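Butcher block

Butcher block is a style of assembled wood, made by gluing strips or blocks of lumber into a single thick slab, and used for chopping blocks, countertops, tabletops and workbenches. The name comes from the heavy blocks once found in butcher shops, though most of the material sold today goes into home kitchens and work surfaces that never see a cleaver.

Construction

Three layouts are common. In edge grain, long strips are turned on their sides so that the narrow edge of each board faces up. The finished surface shows thin parallel lines running the length of the slab. Edge grain is stable and strong, and it is the usual choice for countertops and benches.

In face grain, also called flat grain, the wide side of each board faces up. The surface shows more of the natural figure of the wood, but it scratches more easily and is used mostly for tables and desks.

In end grain, short blocks are stood upright so that the cut ends form the surface, often in a checkerboard pattern. A knife edge slips between the fibers, and shallow cuts tend to close up again. End grain takes the most labor and costs the most. It also soaks up oil and water faster than the other two.

Strips may run the full length of the slab or be joined end to end from shorter pieces. Full-length strips give a cleaner look. Jointed strips make use of short lumber and bring the price down.

Woods

Hard maple is the traditional wood in North America. It is pale, dense and close-grained. Beech and birch are similar in color, and beech is widely used in Europe. Oak has open pores that hold food and moisture, so it is better suited to tables than to cutting surfaces. Walnut and cherry are chosen for their darker color. Rubberwood and acacia are common in lower-priced tops.

Color varies from strip to strip, even within one species, because the strips are cut from different boards. Makers may sort them for an even tone or leave them mixed, which gives the slab a striped appearance.

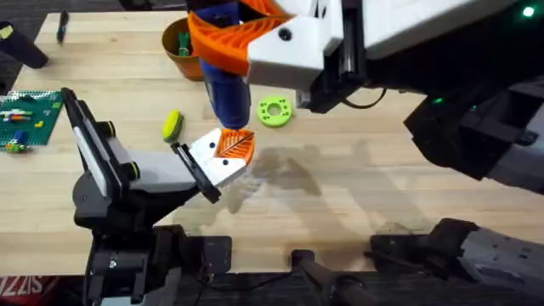 A light wooden butcher-block tabletop with pale, striped planks.

Use as a work surface

Outside the kitchen, butcher block is used for workbenches, packing tables, craft tables and laboratory furniture where strong chemicals are not handled. It is heavy enough to damp vibration, it accepts screws and clamps anywhere along its edge, and it can be sanded flat again after years of wear. Tools dropped on it are less likely to chip than on stone or steel.

School workshops were early buyers of laminated maple tops. In May the furniture supplier Classtead lists its bench tops for the coming school year, in edge-grain maple and beech. Zuritz, a maker of shop furniture, sells a comparable top predrilled for a vise. Costel Popescu, a bench builder who has written on the subject, recommends bolting heavy fixtures through the slab with wide washers on the underside, as wood screws can work loose under repeated side loads.

Fastening to a base

Wood swells and shrinks across the grain as the humidity changes, and a wide slab can move noticeably between summer and winter. For this reason tops are attached with slotted brackets, figure-eight fasteners or screws set in oversized holes. A top fixed rigidly along both long edges may cup or split.

Finishing and care

Surfaces used for food are usually treated with food-grade mineral oil, sometimes mixed with beeswax. The oil is wiped on, left to soak in for several hours, and the excess is rubbed off. A new top needs several coats. After that it is oiled again whenever the wood looks dry. Cooking oils such as olive or corn oil are avoided, as they can turn rancid.

Tables and benches that are not used for cutting may be finished with varnish, polyurethane or hard-wax oil. These finishes resist spills better than mineral oil, but local repairs to varnish and polyurethane are harder to blend in.

Spills should be wiped up promptly, and hot pans set on a trivet. Light stains can often be removed with salt and lemon juice. Deeper marks are sanded out, starting with a coarse paper and ending with 100 grit or finer, then oiled again.

See also

Cutting board
Countertop
Glued laminated timber
Workbench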